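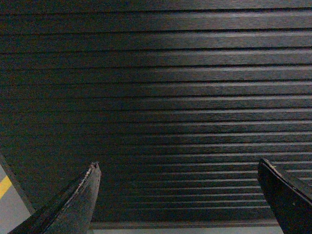

Wallpaper border

A wallpaper border is a narrow strip of printed, embossed or cut paper that is pasted along a wall, most often just below the ceiling, at the height of a chair back, or around the edges of doors and windows. Borders are sold in rolls, like ordinary wallpaper, but the pattern runs sideways along the length of the roll, so that a single piece can travel across a whole wall without a join. They have gone in and out of favor many times, and a good many people who grew up with a row of ducks or ivy leaves around the kitchen will have feelings about them one way or the other.

The word is sometimes used loosely for a frieze. Decorators who like to keep the two apart will generally say that a frieze is deeper, sits only at the top of the wall, and is meant to be looked at in its own right, while a border is slimmer and serves to edge something else.

Contents
Origins
Types
Placement
Hanging
Removal
Collecting
See also

Origins

Early wallpapers were often tacked to the wall or to a cloth backing stretched over strips of wood, and the tacks along the top and sides could look rather untidy. A strip of matching paper pasted over them took care of the problem, and from this very practical beginning the border grew into something that people chose with as much care as the paper itself. By the later part of the eighteenth century there were borders made to look like rope, like carved molding, like swags of cloth and like garlands of flowers, and a well-papered room might have them running around every edge it possessed - ceiling, baseboard, corners, fireplace and all.

Printing by machine made borders far cheaper in the nineteenth century. Several designs were commonly printed side by side on one wide sheet, and the buyer (or the patient paperhanger) had to cut them apart with long shears or a knife and straightedge. Sheets that were never cut do still turn up, and they are a great help to anyone trying to work out which patterns were made together.

In the United States, borders enjoyed a long and cheerful revival in the 1980s and 1990s, when ready-pasted rolls could be hung in an afternoon by someone who had never touched wallpaper before. Plain painted walls came into fashion afterward and borders fell away, though they never quite disappeared from nurseries and bathrooms.

Types

Straight-edge borders are the most usual kind and have two parallel sides. They are the easiest to hang and by far the most forgiving in a corner.

Die-cut borders have one edge, or now and then both, trimmed to follow the outline of the pattern, so that leaves or scallops stand out against the wall. They are lovely things when they are new, but the points are easily bent and need to be smoothed down gently with a damp sponge.

Embossed borders have a raised pattern pressed into heavy paper. Many are left white so that they can be painted after hanging, and from across a room they may be taken for plaster.

Flocked borders carry a soft, velvety pile on the raised parts of the design. Paste should be kept well away from the face, as it mats the pile.

Peel-and-stick borders have an adhesive backing and are popular with renters. They hold best on smooth paint that has had plenty of time to cure, and tend to let go of textured walls.

Placement

The height of a border changes the apparent shape of a room a good deal. Set tight against the ceiling, it finishes the wall in much the way a crown molding would. Dropped a little below, with the wall above it painted the ceiling color, it makes a tall room feel cozier. At chair-rail height it divides the wall in two, and the usual custom is to keep the heavier color or the busier pattern underneath. 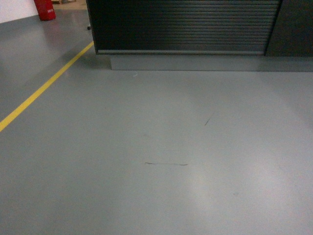
Dayana Gallegos has argued that the chair-rail position is used far too freely in small rooms, where the line is broken so often by doors, beds and bookcases that the eye never gets to follow it, and that a border around the window alone would give more pleasure for less paper. Other writers on the subject take a gentler view and simply suggest taping up a strip of plain paper for a few days before deciding, so that the household can get used to the line and see it by lamplight as well as by day.

Hanging

Ceilings are seldom level, and this causes more trouble than everything else put together. A border hung to a true level line may show a wedge of wall above it that grows wider as it goes. Following the ceiling usually looks better, even where the ceiling wanders. For a chair-rail border the opposite holds, and a penciled level line around the room is well worth the time it takes.

The strip is pasted, or wetted if it is ready-pasted, and then folded back and forth on itself like an accordion with the pasted sides together. It is left to rest for a few minutes while the paper relaxes. One person can then hold the folded bundle while another smooths the free end onto the wall, though plenty of people manage alone with a little patience. The first strip is commonly begun in the least noticeable corner, and is carried 1/4 inch or so around onto the next wall. Where two strips meet in the middle of a wall, they are overlapped with the pattern matched and cut through together with a sharp blade.

At door and window frames the corners are mitered. The two strips are crossed, a cut is made through both layers from the inner corner to the outer, and the waste pieces are lifted away from above and below.

Borders laid over vinyl wallpaper call for a vinyl-over-vinyl adhesive, as ordinary paste does not grip the surface. 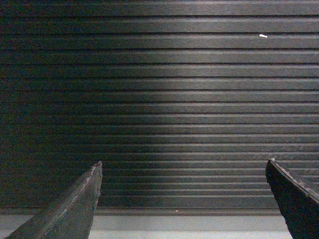 5 min read

Removal

Older borders often come away with warm water, a sponge and a broad knife held nearly flat to the wall. Vinyl-coated ones do not let water through, and must be scored lightly or have their top layer peeled off first. Any paste left behind should be washed off before painting, or the new paint may crackle.

Collecting

Interest in old borders has grown along with the repair of period houses. The Carrillo sample books, kept at Borelville and cataloged by Ximena Galindo and Teodor Grønli, hold 63 border designs, 30 of them still on uncut sheets.

See also

Chair rail
Crown molding
Frieze
Lining paper
Stenciling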